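The planner had put the walnuts on the wrong side of the room again.

Fanni Halász rewound to the start of the episode and stepped forward with the arrow key. At step 177 the map still had them where they belonged, side by side on the pink mat. At step 178 they were on the bed. The planner, which believed whatever the map told it, drew a path up over the edge of the mattress and waited for permission to go there.

"It's the frame transform," Jenő Vida said from the other desk. He had said this on Monday's build and on the one before it.

"It isn't the transform. I checked the transform."

"Check the timestamps on the transform."

She didn't answer. It was past six and the heating in the Kanthorpe office had gone off. Margit Vass had taken her coat from the hook an hour ago and was working in it.

The demo in Lallstead was in November, and it was already November. Dobos, the perception stack, had been Margit's until the spring. Then it was Fanni's, with a folder of notes that ended in the middle of a sentence. It took the recordings, found the objects, gave each one a number and tried to keep the number attached to the object for as long as the recording lasted. That last part was the hard one. Anybody could find a walnut.

She opened the episode in the labeling tool and turned the overlay off.

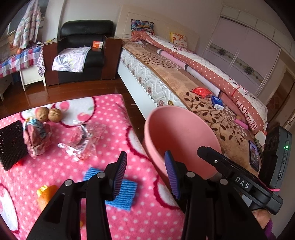
She had been looking at this bedroom for so many weeks that she could have found the light switch in the dark. She knew the bedspread with the brown leaves and the pillow that said GIVE ALL TO. She had never learned what came after TO. Once she had dreamed she was lying on that bed with the blue sponge cloth in her hand, waiting for someone to draw a box around it.

She turned the overlay back on. Object 12, sponge cloth, confidence high. Object 15, walnut. Object 16, walnut. She stepped forward. When the view swung over toward the bed, 15 vanished, which was fine, and then came back on the bedspread, which was not.

"There's a walnut on the bed," she said.

Jenő rolled his chair over. "Where?"

She pointed.

"So there is," he said. "Then it's right."

"It's right that there's a walnut. It's wrong that it's fifteen. Fifteen is on the mat."

"You're sure?"

She split the window and put the wider view beside it. Two on the mat, one on the bed. Dobos had lost sight of the first one, met a third that looked the same, and handed over the number without a second thought. After that it moved everything else to make the story hold. The mat slid, the bed slid, and the planner followed.

"Margit," Jenő said. "Did you ever cap the re-identification distance?"

Margit didn't look around. "There was a cap."

"There's no cap in here."

"Csaba took it out. It was dropping cups."

Csaba Kocsis had moved to Mundville two years ago and no longer replied to messages about cups. Fanni searched the history for his name and found the commit. The note said *remove distance check, see ticket*. The ticket was closed. Under it Tímea Gulyás had written *are we sure?* and no one had written anything under that.

Fanni put the check back. She made it depend on how long the object had been out of view, so that a cup could still travel if somebody had time to carry it. It took her forty minutes, most of them spent on a unit test that compared meters with millimeters. Then she queued all 522 episodes and went to make tea.

When she came back 300 were done. The walnut case passed. The third walnut had its own number now, 41, and it sat on the bedspread by the tissues without bothering anyone. She scrolled through the rest, looking for red.

There was one, from the same room. The planner had stopped because the object in the gripper had no number at all.
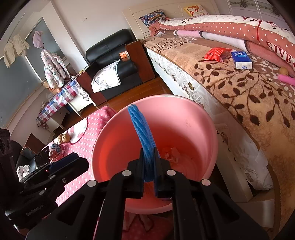 *Grasp on blue cord, over the pink bucket. Tracker output: none.*

She read the log. Dobos had seen the cord as four things, one for each stretch it could make out, and then, finding that all four were touching, it had merged them with the bucket.

"It thinks we're holding the bucket," she said.

Margit got up at last and came to look, with her hands in her coat pockets. She studied the screen for a while.

"I never did get soft things to work," she said. "That's where my notes stop."

"I noticed."

"I had an idea about it. It was something to do with the ends."

"What about the ends?"

Margit pulled over a chair and sat down. Jenő had found his scarf and was winding it on, but he stood there with his bag on his shoulder and didn't go.

"Open the merge function," Margit said. "No, the old one."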